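Cable and cord sort: where we have got to

24 August 2023

The sorting of the cable store at Skirkside began in June and is now past the halfway mark. This is a short note on what has been done, what is left and what we would like people to do when they return leads.

The store had not been gone through properly since the move from Nolley. At that time everything was packed by room, so extension leads, network cable, rope, bungee cord and old phone chargers all ended up in the same crates. Clémence Sabatier took on the job of emptying them. Her estimate is that we had about 2000 separate items, counting adaptors. A good number were duplicates or belonged to equipment that went to Cemisdale years ago.

The method is simple. Each crate is tipped out on a table and split by type first, then by length. Cables go in one basket and cord in another. Loose adaptors are left until the end of the session, when there is usually more room to lay them out. Baskets are better than the old crates because they can be lifted by one person and you can see through the sides of some of them.

Coiling has taken longer than the sorting. Please do not wind leads round your elbow. It puts a twist in them and they spring open again on the shelf. Make loops of even size in the hand, turning the cable slightly between finger and thumb as you go, and finish with a hook-and-loop tie. There is a box of 700 ties on the shelf by the door, so there should be no need for tape. Tape leaves glue on the sleeve and several of the pale leads have had to be wiped down with white spirit.

Braided cord needs different treatment. It does not mind a looser coil but it does tangle with anything that has a plug on the end, so it must be kept apart from the cables. Check cut ends for fraying. If an end has opened up, trim it and whip it with thread before it goes back.

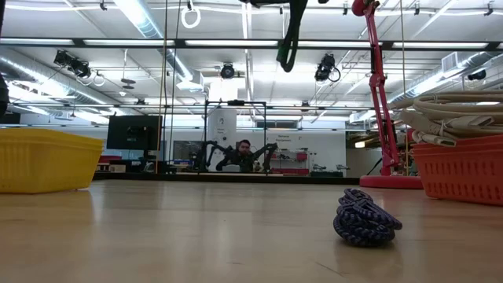
The cord will have its own shelf from now on, on the left as you go in, with short lengths at the front. Anything under 2 metres goes in the offcuts tub and can be taken without signing for it. Longer pieces should be written in the book as before.

Leads with mains plugs are being held back for testing. Poojary will collect them in one batch and return them with new labels. Until then please borrow only from the shelf marked Tested. If you are short of a particular length, ask Clémence, who has a list.

There are still 5 crates to go through, mostly network cable and monitor leads. Help is welcome on any afternoon and an hour is useful. Bring side cutters if you have them, as the store's pair is blunt. Old chargers with no matching equipment will be sent for recycling at the end of the sort, so if you think one of them is yours, come and look for it before then.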